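Workshop notebook, prop and effects bench, Judberg
June, started 7:40 a.m.

Continuing from the last entry, which stopped mid-thought when Mafalda called me down to the stage. The thought was: the crown light is too slow. I still think so, only now I have numbers.

Where we are. The reality show (working title Kundent, and I hear the channel may keep it) tapes its live final from our Studio B. Eleven contestants have gone home, three are left, and the final turns on one prop: a glass-topped podium with a ring of light that fills up as the public vote comes in. Benedita wants the audience to see the ring move in real time and gasp. I want that too! I have wanted to build a vote ring since I was a kid watching song contests on my grandmother's sofa.

The ring has 360 LEDs, one per degree, which makes the arithmetic lovely. The trouble is in the smoothing. Horácio wrote it so the ring eases toward each new total, and at rehearsal it looked like honey. Gorgeous on a wide shot. But when the host says "and the lead has changed" the ring is still sitting at the old place, and by the time it arrives he has moved on to the next sentence. I timed it off the rehearsal tape: 979 milliseconds from the total landing to the ring settling. On live TV you feel every bit of that.

8:25. Changed the easing so it jumps the first two thirds and then glides the rest. 400 milliseconds now. Ran the dummy vote file through it several times and whooped out loud at the third run, when the two leading contestants swapped places and the ring snapped over. Deolinda came in from costume to see what the noise was and stayed for two more runs. She says it looks like a cat turning its head. I'm writing that down so Horácio can be insulted by it.

9:10. Colors. Each finalist gets one, and the baker's amber is too close to the ex-footballer's orange. On my monitor you can tell them apart, on the studio floor you can't. Tried the amber two steps toward yellow. Better. Tried it four steps. Now he looks like a lemon. Leaving it at three, and Aníbal will check it through the Brosturel filter he likes to put on the close-up camera, which makes everything warmer and is going to undo half my morning.

To do for whoever opens the bench tomorrow: don't touch the file called final_ring. Work in the copy. 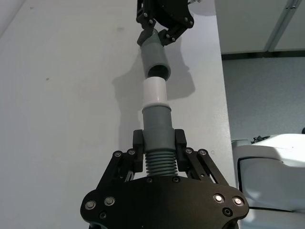
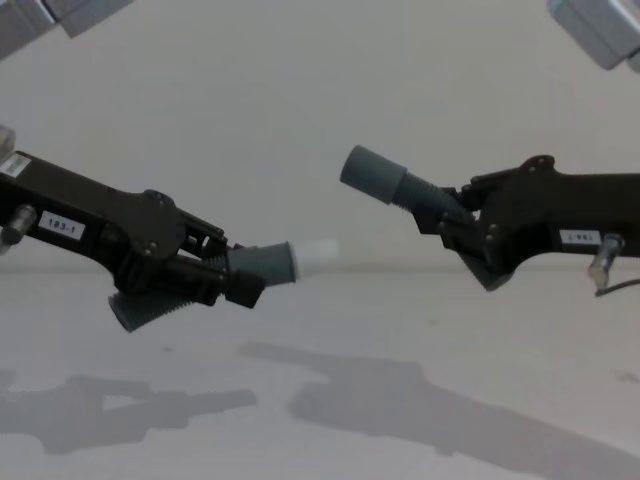 Gripper, close; both arms, facing each other.

10:50. Podium glass. The replacement top arrived from Esteves and it is beautiful, properly frosted on the underside, so the single LEDs melt into one band. The old one showed dots. With the new one in place I turned the brightness down by a third and it still read clearly from the back row of seats. Mafalda walked the whole seating block for me, shouting "yes" from every corner, and I'd like it noted that she did it in the heels she was testing for the host.

One problem. The frosting catches the key light and goes milky when the host leans in from the left. He leans in from the left every single time. We can ask him to lean from the right (he won't), move the key (Aníbal won't), or put a small lip on that side of the podium. I cut a lip from black card and taped it on. It kills most of the glare and it's invisible past the second row. If the card version survives the afternoon run I'll make a proper one tonight.

11:35. Long and very enjoyable argument with Benedita about what the ring should do in a tie. The vote system sends us totals every few seconds, so a tie on screen is possible even if the final result isn't one. My first version split the ring in two equal halves and just sat there, dead boring. Hers pulses both colors together, faster and faster. I said that would look like an alarm. She said yes, that's the idea, it's the final. We tried it with the sound bed underneath and she's right, it's fantastic. Hairs up on both arms. We capped the pulse speed well under what compliance allows for flashing and I've put the limit in the code itself, so it can't be pushed past that from the desk in the excitement of the moment.

Lunch at the bench. I spent it watching last week's episode again, the one where the tango teacher walked out in the middle of the immunity challenge and then came back for her shoes. I don't care what the columnists say about this season, that was the best four minutes we've put out. The way the host simply waited! You can't write that. I hope the podium gets half as good a moment.

2:15 p.m. Full run with stand-ins. Notes as they came:

Ring start: clean.
First lead change: clean, quick, small "ooh" from the stand-ins, and they knew it was coming.
Tie pulse: worked, but the sound bed came in a beat late. Desk cue, their side. Horácio is talking to them.
Second lead change: ring went the long way round. Funny to watch and absolutely not okay.
Winner flood: perfect. Full ring, one color, the glass glowing. Applause from the grips.

The long way round was mine. When the leading share crosses the top of the ring my new easing doesn't know it can pass through zero, so it runs all the way back. It was in the old version too, only so slow that it passed for style. Fixed at 3:05 with a wrap check, then fed it 191 made-up results in a row, with as many crossings as I could think up. It went the short way in all of them.

3:40. Card lip survived. The tape didn't, quite. Making the proper one from thin black acrylic, two small screws from below, edge sanded so it doesn't snag the winner's sleeve. Deolinda brought down the three finale jackets to test against it. The sequined one is a menace and will catch on anything, so the edge gets a second pass with the fine paper.

Open items:
- amber through Aníbal's filter, once he's off the other stage
- late sound cue on the tie
- spare power supply for the ring, labeled, under the podium before the dress rehearsal
- ask Benedita if the eliminated contestants press anything on the podium in the opening, as one script page says they do and another says they don't

5:20. Acrylic lip on. Ran the winner flood one last time with the house lights down. Saved, copied to the second drive, covers on.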